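Filed under: Kits & Arms / Setup Guides

Wrist camera setup on the Riten arm, quick version

By Kerttu Räsänen
June 24, 2025

Third Riten kit I've set up on a kitchen counter. Notes below, mostly so I stop forgetting step two. Assumes the arm is bolted down and homed.

1. Power off. Wrist camera on, four screws, finger tight first. Then a quarter turn each. Don't crank them.

2. Plug in the camera lead BEFORE you route it. Saarinen's printed manual has this backwards.

3. Boot, open the Kerell app, go to Wrist > Live. Jog slowly over the counter and watch the feed. Marble is a good test – if the veins smear at speed, drop jog to 36 and look again.

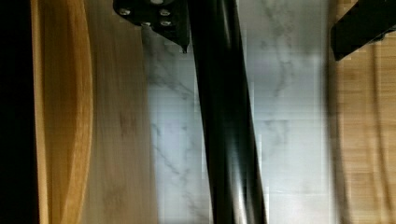

2 min read

4. Exposure on manual. Auto hunts every time you cross from pale stone to wood. I run 200, leave it there.

5. Save the profile. It will not ask you. Lost a whole evening to this in December.

Now the cables. Leave a loop at the gripper, big enough that the wrist can turn both ways without pulling. Velcro, not zip ties, you will be redoing it.

6. Hover test. Bring the gripper down over one end of a cutting board, stop just short, hold. Light plate on the board is fine as a target, keep the good china out of it. 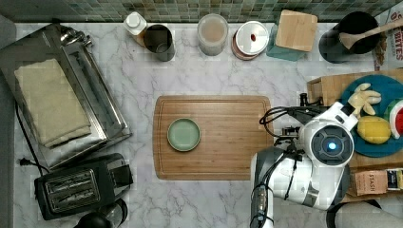 7. If it drifts while holding, re-run Zero from the app and repeat step 6. Still drifting, check teh base bolts.

8. Error 168 is the camera lead. Reseat it. Error 941 is a firmware mismatch, update the arm first and then the app.

Pick and place next time – want to swap the finger pads first. Fetholm ones are softer and seperate cheaper.

14 comments · 36 shares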